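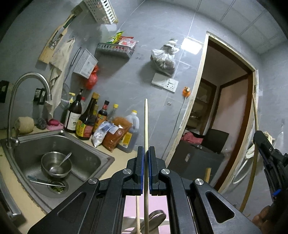
Kitchen counter and sink, Prosham shared unit

Minutes — kitchen fittings and storage, November 2023

Chair and notes: Garba Bako
Attending: Parkine, Drusetti and Omoregie (one each)

1. Previous minutes
Accepted. Item 6 (shelf brackets) carried over.

2. Sink
Food scraps are to be cleared from the drain after each prep session. Drusetti asked for a finer strainer. Agreed. Bowls and utensils not to be left in the basin overnight.

3. Back of counter
Sauce and condiment bottles stay grouped. Opened packets go into lidded containers. Twine moves to the drawer. Onions to be stored in the rack; the soap dish is for soap.

4. Wall storage
Knife holder stays below the slotted basket. Parkine wants the towel farther from the faucet — no objection. Omoregie to fit a hook.

5. Wooden sticks
Stock on the sheet is 972. No reorder before January.

6. Costs
Strainer and hook to be charged to the unit account, code 9.

Actions: Drusetti, strainer. Omoregie, hook. Bako, brackets quote.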